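Home Stories Interviews Archive About

The man who lines things up

September 2, 2019

Justinas Toom has opinions about tables. He would like his to be white, flat and wide enough that he can't reach both ends at once, and he would like people to stop putting coffee on it. I was holding a coffee when he told me this. I held it for the next two hours.

Toom runs Jirnus, a small sorting business on the second floor of a building that still says Juntunen over the door. People bring him the contents of drawers, dead offices and late uncles' garages, and he works out what should be kept, what should be thrown out and what should go in a padded envelope to somebody who will be pleased to get it. He charges by the drawer.

"People think the job is throwing stuff away," he says. "Anyone can throw stuff away. They pay me to look at it first."

The looking happens on the table. He bought it in August from Honitz, an office furniture outlet that was closing its showroom, after years of working on a brown one that he describes as "a swamp with legs."

"On brown, a black thing disappears," he says. "You put down a charger, it's gone. You lose a screw and then you lose an hour. On white, everything looks guilty."

I ask whether white shows the dirt. He looks at my cup. "That's what it's for."

His method has a name, Wivard, which was stamped on the lid of the first tray he ever sorted. He has no idea what it means and has stopped trying to find out. The rules are written on a card by the light switch, in capitals, and they are less strict than the capitals suggest. Small things go down flat. They go side by side, pointing the same way, with a strip of table showing between them. Nothing gets stacked.

"Stacking is how you hide things from yourself," he says. "You've got a pile, you feel organized, and you haven't decided anything. Leave a gap and you have to deal with each one."

How wide a gap?

"Finger. Don't write that down, people will measure their fingers."

The job that week was a crate from a client who had moved house 6 times and, by Toom's account, had sorted nothing on any of those occasions. The inventory ran to 124 lines before he gave up on a category he had been calling "flat, misc." I ask to see it. The handwriting gets worse on every page.

Tape is his other subject. He respects it and wishes it were used less. When something comes in taped he logs it taped, and the tape stays on until the client has been asked.

"Somebody wrapped that for a reason," he says. "Usually a terrible reason. But you peel it off and now it's your terrible reason." He once spent 30 minutes on the phone about a strip of masking tape, which the client wanted back.

Silver tape gets a note to itself. "It's shiny, it wrinkles, it looks like leftovers. You can't tell if it's a repair or a lunch."

Does he do this at home? He does not. He has a kitchen drawer that no longer opens all the way, and he speaks of it with some affection. His own desk, behind the door, is under a coat.

Before I go he points me to the two items in the middle of the table. One is a flat black block with crinkled silver tape over part of it. The other is a small white box with a black panel on top, lying in the same direction a short way along, with white table between them. I ask what they are.

"Flat, misc.," he says, and asks me to mind the cup.

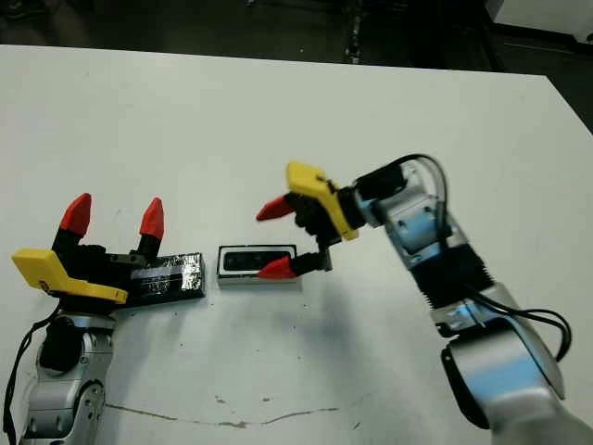 More interviews

Contact | © 2019 | Back to top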